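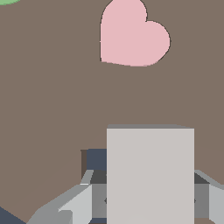 Robots and chores: "Ask me again when it can find the other sock"

9/2/20

Print this article | E-mail this article

Filed under: Home & Shop > Machines > Interviews

Iñaki Aranda ran the packing floor at Komard for years before he started advising small shops in Plestville on what equipment to buy. Mostly he talks them out of it. When I asked him whether a robot could clear a kitchen table yet, he laughed, and then he asked me whose table.

"If it's a bare table with a couple of flat shapes on it, inside a computer, then sure, maybe," he said. "My table has mail on it. It has a bowl with milk in the bottom. Somebody's homework is under the bowl."

He had been looking at simulation work that week, the kind where an arm goes after simple pieces on a plain brown top. A cross, a heart, a letter G. He doesn't think it's worthless. He thinks people read too much into it.

"You see an arm over a table and your head fills in the rest," Aranda said. "You start seeing it put the groceries away. I've sat in meetings where grown adults did that, and then they signed for the thing."

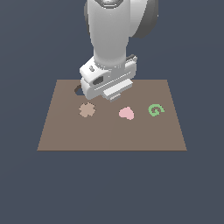
What the shop floor taught him

Komard bought a packing arm while he was there. He won't say who sold it. The pitch was that it would handle 475 boxes a shift, and Aranda says it came near that number on 2 days, both in December, when every box happened to be the same size.

"The rest of the time it had a helper," he said. "The helper was a guy I used to pay to pack boxes. Now I paid him to straighten boxes so the arm could pack them. You tell me what I saved."

I said that was one machine in one building, and that software has moved on. He agreed with the second part. The seeing has gotten better, he said, and so has the planning. The hand is where he digs in.

"Two fingers that close. Fine. I can do a lot with two fingers if the thing is stiff and has straight sides. Give it a block, it's happy. Now give it a wet dish towel, or a bag of rice that's been opened and rolled down."
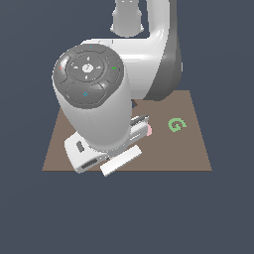 He keeps a list of questions for anyone who calls him about buying an arm. It runs to 4 and he recited them without looking anything up. How many different things will it touch in a day? Who picks up what it drops? How long to get it going again after somebody bumps the table? Can I come watch it for a whole afternoon, with my own stuff?

The last one ends most of the calls, he said. A sales rep from Petell did agree to it once, and Aranda gives him credit. They stayed until closing. "He was a decent guy. By three o'clock he was moving the parts closer to it with his foot."

Surely, I said, folding laundry or loading a dishwasher has to come out of practice like this, with easy shapes first. He shrugged. A kid starts with blocks too, and he has no quarrel with starting there. His quarrel is with the calendar people attach to it.

"They say five years. They said five years when I was at Komard. I'd like one of them to write down what happens in year one, and then let me come check."

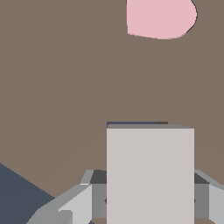 Aguirre, the hardware store on the east side of town, asked him last winter about a machine to restock small bins. He counted the bins for them, 401, and then asked the owner to name the ones where the parts never tangle. They got through a short row of washers and stopped. The store hired a part-timer.

I asked what would change his mind. He took a while over that one.

"A table nobody cleaned up first," he said. "I'd bring the table. Mine, from home, the way it is after supper. If the thing clears it and I still have all my cups, I'll write the check that night."

And the floor under the table?

"Let's not get greedy," he said, and went to move his truck.

Print this article | E-mail this article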